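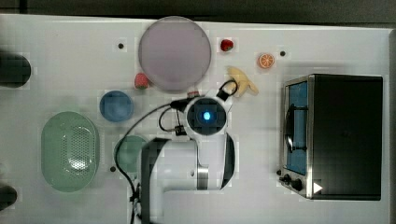
*Toy fruit on a white table: a banana, an orange slice and two strawberries.*

# Why does fruit change colour when it ripens?

A banana is green before it is yellow. A strawberry is green, then white, then red. Most fruits change colour as they get ready to eat, and the change is caused by tiny coloured substances in the skin called pigments.

## What is fruit for?

A plant can't walk, so it needs help to spread its seeds. If all the seeds fell straight down, the young plants would have to share the same patch of soil and the same sunlight. Many plants grow fruit so that animals will carry the seeds away.

A bird eats a berry, flies off, and drops the seeds somewhere else in its droppings. The plant has to make sure the bird doesn't come too early. While the seeds are still growing, the fruit is usually hard, sour and green. Green fruit is difficult to spot among green leaves. Once the seeds are ready, the fruit turns soft and sweet, and often bright.

## Where the green goes

Young fruit is green for the same reason leaves are green. It contains chlorophyll (say "KLOR-uh-fill"), the pigment that plants use to catch sunlight and make food.

As a fruit ripens, its chlorophyll breaks down. What happens next depends on the fruit.

**Bananas** have yellow pigments in their skin all along. You can't see them at first, as the green covers them up. When the green fades, the yellow shows through.

**Oranges** have orange and yellow pigments called carotenoids. Carrots have them too. In very warm countries, where the nights don't get cool, a ripe orange can still have a green skin. It tastes the same inside.

**Strawberries** make a new pigment as they ripen. It belongs to a group called anthocyanins, which also give blueberries and red cabbage their colour.

## The ripening gas

Some fruits give off a gas called ethene. It is also known as ethylene. You can't see it, but the fruit can sense it, and it tells the fruit to ripen. One ripe banana can make the bananas next to it ripen faster.

Bananas, apples, pears and tomatoes go on ripening after they are picked. Strawberries, grapes and oranges don't. A strawberry picked while it is pale may turn a bit redder in the kitchen, but it won't get any sweeter.

Bananas sold far from where they grow are picked green and kept cool on the ship. When they arrive they go into special ripening rooms. Kári Lykkegaard runs the ripening rooms at a fruit warehouse in Trutlow. The bananas there start to turn yellow after a small amount of ethene is let into the air.

"We check the colour every morning at 7," he says. "If the room is too warm they go soft before they reach the shops."

## Why do bananas go brown?

Brown spots appear when parts of the skin start to break down. Substances in the skin mix with oxygen from the air and turn brown. The same sort of thing happens to a slice of apple left on a plate.

A spotty banana is usually still good to eat. It tastes sweeter than a green one, as much of its starch has changed into sugar.

## Try it yourself

You will need 2 green bananas and a paper bag.

1. Put one banana in the bag with a ripe apple and fold the top over.
2. Leave the other banana on a shelf in the same room, well away from the bag.
3. Look at both at the same time each day and draw what you see.

The bag traps the ethene from the apple. Which banana do you think will turn yellow first?

## Words to know

**Carotenoid:** a yellow, orange or red pigment.

**Chlorophyll:** the green pigment in leaves and young fruit.

**Ethene:** a gas that makes some fruits ripen.

**Pigment:** a substance that gives something its colour.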